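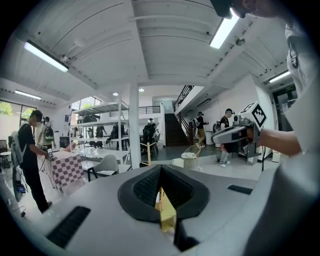
White beams, painted panels and those long fluorescent lights.

I have been meaning to write about the big room for weeks now, and every time I sit down I end up looking at the ceiling instead. It has deep white beams with corrugated panels between them, all painted over, and I have grown very fond of it. Boyang Shen thinks I'm silly (he would have covered it up in an afternoon), but I like a ceiling with some bones to it. The paint is a Maltex white, and I won't tell you how many cans we went through - more than 41 trips up the ladder, anyway, and my knees remember all of them.

The tables have been a slower business. I wanted the place to feel a little like a kitchen, somewhere you'd put down a cup of coffee and stay longer than you meant to, and for me that means a checkered cloth. Eoin Cullinane found me one from Drita for less than I'd have paid for the fabric alone, and I was so pleased I ironed it twice!
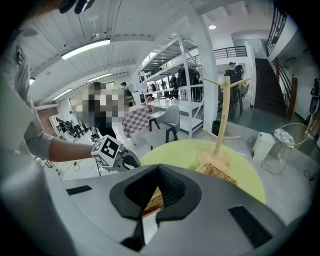 The red-and-white cloth, with the light gray chair in front.

The wicker basket is one of my favorites too, and it has moved with me through three apartments. Next on my list is a rug for that pale gray floor, if I can ever settle on a color. I keep going back to a dark green one at Guveck, and then I see the price and close the page again.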